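Manipulation Laboratory, Unit 4: Collecting Demonstrations
Course handout, Clirnmont teaching group
Prepared by Reijo Oksanen

4.1 What you are collecting

A demonstration is one complete run of a task, recorded from start to finish while a person drives the arm. The learner never sees your intentions. It sees camera streams, joint positions and gripper commands, and it will copy whatever regularities it finds in them, including ones you did not mean to put there. If every operator pauses over the table before closing the fingers, the policy will pause too.

The unit uses a single task family, which the lab calls Tea. It needs one mug, one spoon with a pink handle, and two wooden blocks used as a rest. The spoon is to be picked up from the blocks, brought to the mug, used to stir, and put back. The lab's logging program, Asov, stores each run as one episode.

4.2 Starting states

Begin each episode with the gripper open and empty, and with clear tabletop between it and the nearest object. The spoon lies across both blocks so that its neck is off the table. A spoon lying flat is a different task and has its own folder.

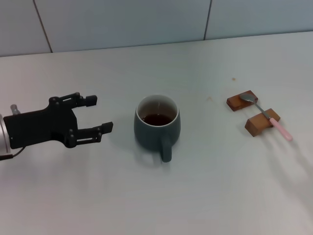 The mug may be moved and turned between episodes. Change its position and its handle direction separately. In the August set the two were changed together, and the trained policy took the handle as a cue for where the mug was. It then failed on every mug that had been turned in place. Arvo Salminen's note on this is in the course folder and is worth reading before your first session.

Do not tidy the table beyond wiping up spills. Small marks on the surface are harmless as long as they are not the only thing that distinguishes one session from another. Groups that scrubbed the table halfway through their collection produced two sets that a classifier could tell apart without looking at the objects at all.

4.3 Driving the approach

Approach the spoon at a steady speed and correct early. Late corrections close to the blocks are the main source of bad episodes: the finger touches a block, the block turns, and the spoon slides. If a block moves but the spoon can still be grasped, carry on and finish. Such episodes are kept and labelled "disturbed". If the spoon falls to the table, stop the recording and mark the episode as failed. Failed episodes are also kept — in a separate folder.

The wrist camera matters most in this phase. Close to the rest its view may hold little more than the blocks, the table and the wall panel, and the picture is often tilted because the wrist is. Do not rotate the stream to make it easier to read. The learner receives it unrotated, and you should learn to drive from the same view.
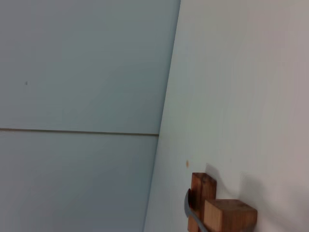 Page last changed: Sep 10, 2020

4.4 Carrying and stirring

Lift the spoon before moving it sideways. The bowl should clear the blocks and the rim of the mug with room to spare. Operators tend to cut the corner after the first dozen runs, and the change shows up plainly in the height plots. Check your plots at the end of each session.

Stirring is not scored for style. Two or three slow turns are enough. Keep the spoon off the inner wall where you can, as contact there loads the wrist and the force readings become hard to use.

Views taken during the carry are useful for checking labels, provided the mug and the spoon bowl can both be seen. Look for the gap between bowl and rim when you place the boundary between "carry" and "insert". The boundary belongs at the first moment the bowl is over the opening, whatever its height.

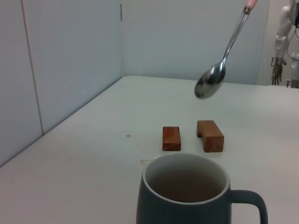

Fig. 3. Wrist-camera view with spoon, mug and both blocks.

4.5 Amounts and splits

The full Tea set has a target of 2000 episodes across all groups. At the last count 918 had passed review. The baseline policy, Pisharody, was trained on 800 of these and the rest were held back for testing.

Split by session, never by episode. Neighbouring episodes share lighting, mug position and operator, and a split by episode will give you a test score that means very little.

4.6 Review

Each episode is watched once by someone who did not drive it. The reviewer checks:

— that the start state matches 4.2
— that all camera streams run to the end
— that the phase labels are in order
— that the outcome label is correct

Disagreements go in the comment field. Do not overwrite the operator's label.

4.7 For the next session

Read Salminen's note. Collect one practice block per pair and leave it unreviewed; we will review it together in class. Bring one height plot that you think shows a problem. Groups using the Fukmont controller should load the slow profile before they start.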